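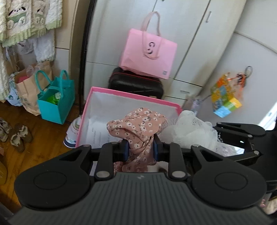
Storing thin fabric and lace in a lined box?

Asked by ekis_lane, Jul 13, 2018

I'm sorting out a wardrobe and want to put a few light things away for the winter: a pink floral piece, some white lace and another lacy cloth in pale lavender. I have an open box with a pink rim and a white lining and would like to use that. Is it all right for lace, and do I fold or roll? The floral one creases as soon as I look at it. There is also a printed sheet of paper in the box. Leave it in or not?

3 answers

Boonsong Sriwong
Wash everything first, even if it looks clean, and let it dry fully. Old marks go yellow in storage. Take the printed paper out, as ink can come off on white lace. Put a sheet of plain acid-free tissue on the bottom, then the heaviest piece, then tissue, then the lace on top. Fold loosely and pad the folds with more tissue. Keep the lavender away from the white unless you know the dye doesn't run. I refold mine every 4 months or so.

gakura2
Just roll them. Takes 2 minutes.

Khunthong
Rolling is fine for the floral one but I wouldn't do it with lace, the edges catch. Also don't stand the box on the floor by an outside wall. Mine got damp that way and I lost a tablecloth. A shelf in the wardrobe is better. If the box has no lid, lay a clean pillowcase over the top. Don't use a plastic bag for this, it holds moisture in.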